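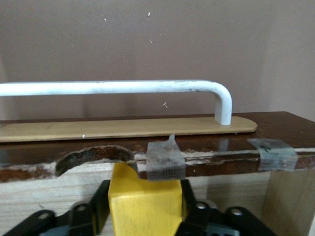 ## 4.3 Comparing finger sets with the wrist camera

Use this procedure to compare the Zarketti linkage fingers with the Cornetti parallel set on the same arm. Run both sets with the same block, fixture and controller profile.

1. Set the controller to **Manual** and open the gripper fully.
2. Mount the finger set. Tighten the adapter screws in a cross pattern.
3. Start the wrist camera stream in Plimeo. Both fingers must be visible at the bottom of the view, one on each side.
4. Lock exposure and white balance. Glossy varnish reflects light and shifts the automatic setting between runs.
5. Place the yellow block between the fingers and close at speed 12. Hold the block upright.
6. Jog the arm until the top edge of the block sits just under the notch in the brown board. Save this pose as `START`.
7. Hold for 2000 ms, then record the finger position from the status page.
8. Repeat steps 5 to 7 until the log holds 300 entries. Change finger sets and start again from step 1.

**Caution:** The front edge of the board is chipped and splintered. Keep fingers and cables clear of it – a snagged cable can pull the camera off its bracket.

**Caution:** Do not let the block touch the tape on the edge. One corner of the gray mesh piece is lifted and can catch.

**Note:** The white handle is a reference for camera alignment only. Do not grip it with either set during this test.

**Note:** If the log stops with error 699, the controller has lost the finger encoder. Reseat the connector, home the gripper and discard the last entry.

Send completed logs to Signe Forsberg. Profile changes go through Maarten Desmet.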